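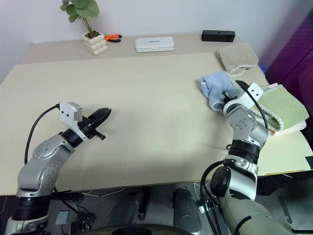
爪の比較は硬い箱から始めるより、いきなり布でやったほうが差がよく見える、というのがRajitha Karunaratneの意見です。箱ならどの爪でもそれなりに持ててしまうけれど、布は押し込み方が少し違うだけで、つまめたりつまめなかったりする。前の版の手順書ではブロックが最初で布は最後だったので、順番を逆にしてほしい、とのことでした。

やってみたら、まったくそのとおりでした! この版では布を先頭に持ってきています。

## 4. 爪先の交換と布での比較

この章では、双腕機のグリッパーに標準爪(Nirkeo)と薄型爪(Malik)を付け替え、同じ布、同じ動作で比べます。制御ソフトはUlleyです。3章の原点合わせが済んでいることを前提に書いています。

比較そのものは半日あれば一通りできます。初めての方は爪の交換で手間取ると思いますが、2回目からは驚くほど早くなるので、最初の一回はのんびりやってください。

### 4.1 用意するもの

- 爪先一式(Nirkeo、Malik)と固定ねじ
- 爪先に合う六角レンチ
- 薄手の布(しわが付きやすいもの)
- 厚手のタオル(縁に縫い目のあるもの)
- 乾いた拭き布
- 記録用紙、またはUlleyの記録画面

布は新品でなくて構いません。むしろ何度か洗ったもののほうが、のりが落ちていて素直に動いてくれます。柔軟剤を使った布と使っていない布を混ぜると、摩擦が変わって比較になりません。どちらかに揃えてください。

> **メモ** 色は卓面とはっきり違うものがおすすめです。ベージュの卓面にベージュのタオルを置くと、手首カメラの映像で縁を追うのがかなり難しくなります。難しい条件として後から足すのは大歓迎ですが、最初の比較には向きません。

### 4.2 爪先を交換する

> **注意** 交換中は必ずサーボを切り、Ulleyの画面で両腕が「停止」になっていることを確認してください。片腕だけの停止では作業を始めないでください。もう一方の腕は生きています。

1. 両腕を「交換姿勢」へ移動します。手首が卓面から離れ、爪先が手前を向きます。
2. サーボを切ります。
3. グリッパーを手で開きます。重く感じるときは無理に引かず、ブレーキ解除の表示を見直してください。
4. 固定ねじを緩め、爪先を左右とも外します。
5. 取り付け面を乾いた布で拭きます。糸くずが挟まっていると爪が傾きます。布の試験をした後は本当によく挟まっています。
6. 新しい爪先を奥まで差し込み、ねじを交互に締めます。
7. 閉じた状態で爪先を横から見て、先端が揃っていることを確認します。

Malikは先端が薄いので、締めるときに先端をつまんで支えたくなりますが、根元を持ってください。先端は思ったより簡単に曲がります(筆者は一組だめにしました)。

> **メモ** 左右の腕で違う爪を付けて一度に比べる方法もあります。見た目には楽しいのですが、腕ごとの癖が結果に混ざります。正式に記録を取るときは、同じ腕で付け替えてください。

### 4.3 手首カメラとケーブルの確認

爪を替えると、カメラに映る指先の位置も変わります。ここを飛ばすと、映像では布に届いているのに爪は手前で閉じる、という悲しい動きになります。

1. カメラの取り付け部に指を添え、がたつきがないか確かめます。
2. ケーブルが腕の外側を通り、輪になった部分に余裕があることを見ます。
3. サーボを入れ、手首の関節をゆっくり両方向へ回します。ケーブルが張る位置があれば、そこで止めて輪を作り直します。
4. Ulleyの「指先位置」を開き、付けた爪の名前を選びます。
5. グリッパーを閉じ、画面の十字と実際の先端が重なるまで調整します。
6. 保存を押します。保存しないまま画面を閉じると、前の爪の値に戻ります。

ケーブルの輪は、小さくまとめたほうがすっきりして見えます。でも、腕を伸ばしたときに引っ張られるくらいなら、少し大きめのほうがずっと安心です。反対の腕に引っ掛からない範囲で、ゆったり取ってください。

> **注意** 床に下ろした配線は、腕の土台や椅子の脚に踏まれない経路へ逃がしてください。通信が一瞬切れるだけでも、Ulleyは動作を中断します。

### 4.4 閉じる力と押し込みの設定

Ulleyの「把持」タブには、閉じる力、閉じる速さ、押し込み量、待ち時間の欄があります。全部いじりたくなる画面ですが、最初は押し込み量だけを動かします。

1. 「布・初期値」を読み込みます。閉じる力が149になります。この値には単位がなく、Ulleyの内部値です。
2. 待ち時間を200ミリ秒にします。爪が布に触れてから閉じ始めるまでの間です。
3. 押し込み量を最小にして、布のない場所で一度動かします。爪先が卓面をこすらないことを確かめてください。
4. 布を置き、押し込み量を一段ずつ増やしながら、つまめる値を探します。
5. つまめた値を記録し、その爪の設定として名前を付けて保存します。

> **注意** 押し込み量を増やすときは、一段ごとに動作を止めてください。連続で増やすと、爪先が卓面に強く当たっても気づくのが遅れます。Malikでは特に気をつけてください。

待ち時間についてはTimothée Hamelと意見が分かれました。彼はもっと短くてよいと言います。硬い物なら筆者も賛成です。布の場合は、押されて寄ったしわが落ち着く前に閉じると、毎回違う場所をつまむことになります。まず初期の設定で揃え、慣れてから短くしてみてください。ここを探るのは面白いですよ!

### 4.5 比較の動作

動作は「押さえてつまむ」「持ち上げる」「置く」の順で固定します。持ち方を工夫し始めると、爪の差なのか腕前の差なのか分からなくなります。

1. 布を卓の中央寄りに置き、軽く寄せてしわを作ります。きれいに畳む必要はありません。
2. 使わないほうの腕を、布の上にかからない位置へ退避させます。
3. 使うほうの腕を布の上まで運び、爪先を下ろします。
4. しわの山をまたぐように爪を当て、閉じます。
5. 布が卓面から離れるまで持ち上げ、そのまま止めます。
6. ゆっくり下ろし、グリッパーを開きます。
7. 結果を記録し、布を手で整え直して手順1に戻ります。

これを爪ごとに12回行います。途中で設定を変えた場合は、その爪の記録を最初から取り直してください。面倒ですが、混ざった記録は後で見分けがつきません。

布が終わったら、厚手のタオルでも同じことをします。タオルは畳んだ状態で置き、縁を狙います。縁の縫い目は爪が掛かりやすいので、縫い目に当てたか、その内側に当てたかを必ず書き添えてください。輪の付いたタオルを使う場合、輪には引っ掛けないでください。どの爪でも持ててしまい、比較になりません。

> **メモ** 卓の奥に鉢植えや工具を置いたままにする場合は、Ulleyの「進入禁止」で奥側の帯を囲っておくと安心です。布の角を大きく振ったときに届いてしまうことがあります。

### 4.6 記録の付け方

結果は次の言葉で統一します。自由に書くと、後で読み返したときに「まあまあ」が並びます。

| 記録 | 意味 |
|---|---|
| 可 | 持ち上げて止め、置くまで保持できた |
| 滑り | 持ち上がったが、途中で落ちた |
| 空振り | 閉じたが布を持っていない |
| 重なり | 意図しない層まで一緒につまんだ |

「重なり」は失敗と決めつけないでください。畳んだタオルを丸ごと運びたいなら、むしろ欲しい結果です。備考欄に、何をさせたかったかを一言書いておけば十分です。

手元の機体では、薄い布の一枚だけをつまむのはMalikが得意でした。しわの山が低くても先端がすっと入り、初めて見たときは思わず声が出ました。いっぽう厚手のタオルではNirkeoのほうが落ち着いています。接触面が広いぶん、持ち上げた後に布が回りにくいのです。布の種類が違えば結果も変わりますから、ぜひご自分の布で確かめてください。

### 4.7 うまくいかないとき

**空振りが続く**
指先位置の保存を忘れていないか確認します。保存済みなら、押し込み量を一段増やします。閉じる力を先に上げても、布が爪の間に入っていなければ変わりません。

**つまめるが、すぐ滑る**
爪先の面を拭いてください。繊維が付いて滑りやすくなっていることがあります。拭いても滑る場合に、初めて閉じる力を上げます。

**開いても布が離れない**
爪の根元に布が噛んでいないか見ます。噛んでいたらサーボを切り、手で外します。腕を振って落とそうとしないでください。

**左右の腕で結果が大きく違う**
爪先を左右で入れ替え、もう一度試します。違いが爪と一緒に移れば爪の問題、腕に残れば原点合わせを疑い、3章へ戻ります。

**カメラの映像で爪先が見えない**
布を持ち上げた後なら正常です。布に隠れています。持つ前から見えないときは、取り付け部の角度がずれています。4.3の最初からやり直してください。

### 4.8 片付け

1. 布を外し、グリッパーを半開きにします。
2. 両腕を退避姿勢へ戻してからサーボを切ります。
3. 外した爪先は左右の組のまま袋に入れ、名前を書きます。
4. Ulleyの設定を「Nurneck」フォルダーへ書き出します。Nurneckは比較記録の共有先で、爪の名前、布の種類、保存した設定が並びます。

フォルダーには9月に追加した靴下の記録もあります。筒になった布は開き口の向きで結果ががらりと変わるので、タオルまで終えた方は次にどうぞ。手順は4.5と同じで、備考欄に開き口の向きを書き足します。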